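Reviews > Workshop and lab > Printed guides

Search this site Enter keywords Go

Last updated: June

The Arkby handbook for hand-held gripper work, reviewed by Torbjørn Solberg

I bought this handbook for our small team in Witum, where we record table tasks with hand-held grippers. It has 62 pages, a spiral back and a set of check cards. I have used it every working day for one season, so I think I can judge it fairly.

The first half is about the table. The rules are short and I agree with most of them. Clear the surface before you start. Write down each object that stays on it. Keep the background dark or plain, and do not change the lamps between two sessions. We had many arguments about lamps before, and now we simply open page 14.

The chapter on wear is the best one. It asks you to inspect the finger pads after every 100 recordings and to replace them when the surface has become rough enough to change the grip. Our old habit was to wait until somebody complained. 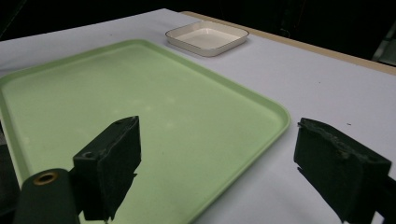 It also gives a limit of 2,000 recordings for one pair of pads, whatever they look like. This I find too strict. Soft pads used on light dishes live longer than pads used on tools, and the book should say so. My colleagues at Kandasamy follow their own limit and record the reason in the log, and I prefer that way.

I am less happy with the part on safety. The advice about pinched fingers is good, but there is only one paragraph about tired wrists, and a person who holds a gripper for a whole morning needs more than this. We made our own rule: 30 minutes, then a change of operator.

The check cards are printed on thin paper and two of ours are already torn. The older guide from Roma had stronger cards, but its text was much harder to read.

I give it four stars of five. If you are a new team, buy it and follow it as it is written for the first month. After that you will know which rules you want to change. Please put the changes on paper, with a name beside them.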